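Keeping Medicines in Order at Home

Most households own more medicine than they use. Bottles are bought for a winter cough, tablets are left over from a dental visit, and creams travel home from a holiday and remain in a drawer for years. The Clultgate Institute for Household Health has made this quiet accumulation the subject of its latest public program, which opened in February and will continue through the end of the year.

The program began with a survey of 200 households in the districts of Zanda and Mackay. Residents were asked where they kept their medicines, when they had last gone through them, and whether they could find the printed instructions for each one. The answers to the last question gave the Institute the greatest concern. A total of 139 households reported that they had thrown away at least one leaflet while the product was still in use.

"People regard the leaflet as packaging," said Gladys Kombo, who directs the program. "They read it once, if they read it, and it goes out with the box. Six months later a different member of the family has the same complaint, and the dose is a matter of memory."

Where Medicines Are Kept

The bathroom cabinet remains the most common place of storage, although warmth and steam make it a poor one for many products. The kitchen comes second, often in a cupboard close to the stove. The Institute advises a dry, cool place away from direct sunlight and beyond the reach of children, and asks families to follow any special direction printed on the product itself.

A lidded container is preferred to a drawer. It can be lifted down whole and put back whole, and its contents are less likely to drift among batteries and rubber bands. Products should stay in their original boxes, where the name, strength and expiration date remain together.

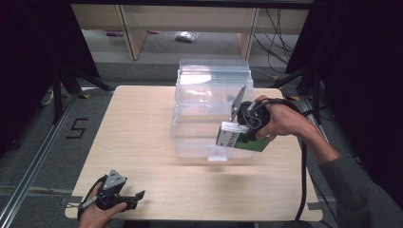

A clear container with a lid allows the contents to be checked at a glance.

The Yearly Review

Families taking part are asked to set aside one hour each year for a full review. Everything is brought to a single well-lit surface, including items from handbags, cars and bedside tables, and sorted by date. Expired products are handed in at a participating pharmacy. They should not be poured down the sink.

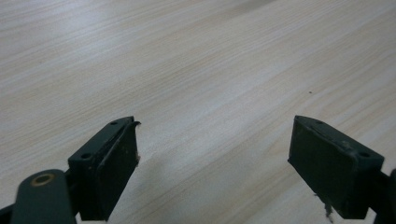

A pale tabletop makes small print and small tablets easier to see.

Mwanahawa Bakilana, a pharmacist in Mackay, has received returned medicines since the program opened. She reports that many visitors arrive with questions about products they have owned for years, and that older residents frequently ask for help with the size of the type.

Leaflets in Other Languages

Many families in Zanda keep remedies purchased abroad or sent by relatives. The Institute recommends that the original leaflet be retained in every case, even where only one person in the home can read it. The dosage and the approval number are of real use to a pharmacist or physician. 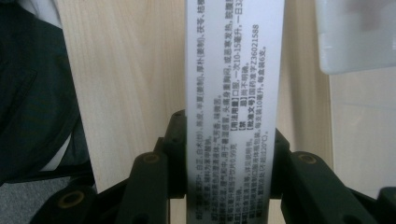 A Chinese-language leaflet gives the dose in milliliters.

With support from the Testik Foundation, the Institute has printed 1000 record cards on which families may write the name, purpose and dose of each product in the language they use at home. Cards are available without charge at the Clultgate reading room and at participating pharmacies in both districts.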